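Chapter 6
Renters and Condo Insurance: Covering What Is Inside

Most people who rent their first apartment give little thought to insurance. The landlord has a policy, the building is covered, and the matter seems settled. The landlord's policy pays for the landlord's property: the walls, the roof, the wiring, the built-in cabinets. It pays nothing for a tenant's bed, clothes, or kitchen appliances.

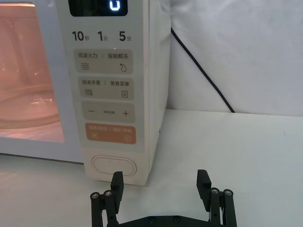
Ama Ackah
Lecturer in Risk and Insurance

This chapter covers the two policies written for people who do not own the whole building they live in. The renters policy comes first, and the condo unit owner's policy follows in Section 6.4. Both are built from the same parts you met in Chapter 5, so keep the list of covered perils from that chapter at hand.

After reading this chapter, you should be able to:
Name the main coverages in a renters policy
Explain the difference between replacement cost and actual cash value
Work out a claim payment after the deductible
Tell which losses fall to the unit owner and which to the condo association

Key terms: personal property, actual cash value, replacement cost, loss of use, scheduled item, master policy

6.1 A Loss in an Apartment

Mizanur Mollah rented a second-floor apartment in a building owned by Van Damme Properties. In January a pipe burst in the unit above his. Water came through the kitchen ceiling and ran down behind the counter. Van Damme's insurer paid to replace the ceiling and repaint. Mollah's microwave, a small rug, and a box of winter clothes were ruined, and the building's policy did not apply to any of them.

Mollah had a renters policy with a $300 deductible. His adjuster, Gordon Beaulieu, asked for a list of the damaged items with the age and price of each. The list came to $1,866 at current store prices. Because the policy paid replacement cost, the settlement was $1,866 less the deductible, or $1,566. An actual cash value policy would have taken off an amount for age and wear before the deductible was applied.

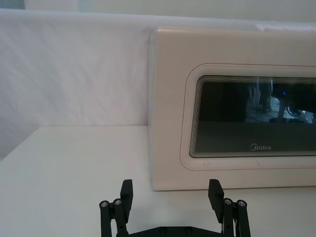 Figure 6.1 A countertop microwave oven.

Property that can be carried out of the unit and belongs to the tenant is personal property. A microwave that sits on the counter and was bought by the tenant falls in this group. One that is built into the cabinets by the landlord is normally part of the building. When ownership is unclear, the adjuster will look at the lease and at any receipts.

6.2 Keeping a Record

A claim moves faster when the insured can show what was owned. A home inventory lists each item, the date it was bought, the price, and the model number if there is one. Photographs of each room help, and so do saved receipts. 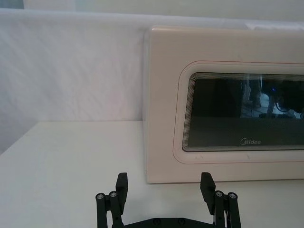
The inventory should be kept somewhere other than the home itself. A paper list in a desk drawer is lost in the same fire as the desk. It should also be updated after any large purchase, and checked once a year when the policy renews. Items of high value, such as jewelry, often have a dollar limit under the standard form and may need to be scheduled. Section 6.3 explains how scheduling works and what it adds to the premium.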